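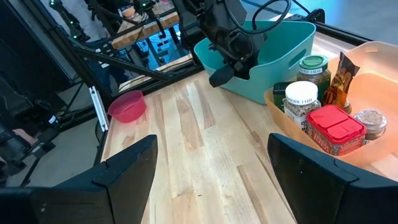 A butcher-block top with a small red bowl on it.

Print this page | E-mail this page
Search this site: Enter keywords Go

How to Oil a Butcher-Block Top (and What to Skip)

Most oiling guides are written by people with oil to sell, so read the can with some doubt. "Food safe" on the front tells you very little. Look for plain mineral oil on the back.

1. Clear the top and wash it with dish soap. I have tried the special Prekus cleaner and saw no difference.
2. Let it dry overnight.
3. Sand lightly with the grain, 200 grit or close to it. Going up to 700 is a waste of an evening, whatever the forums claim.
4. Wipe off the dust with a barely damp rag.
5. Pour on a little oil and spread it with an old T-shirt. Do the ends twice.
6. Wait a few hours, then wipe off what's left.

Repeat the next day if the wood looks dull. Some people swear by 21 coats. I stopped at three and my top in Hosbridge is fine so far.

Wax is optional. It feels nice for a week or two, and I doubt it does much beyond that. As for "lifetime" finishes, ask whose lifetime.

Print | E-mail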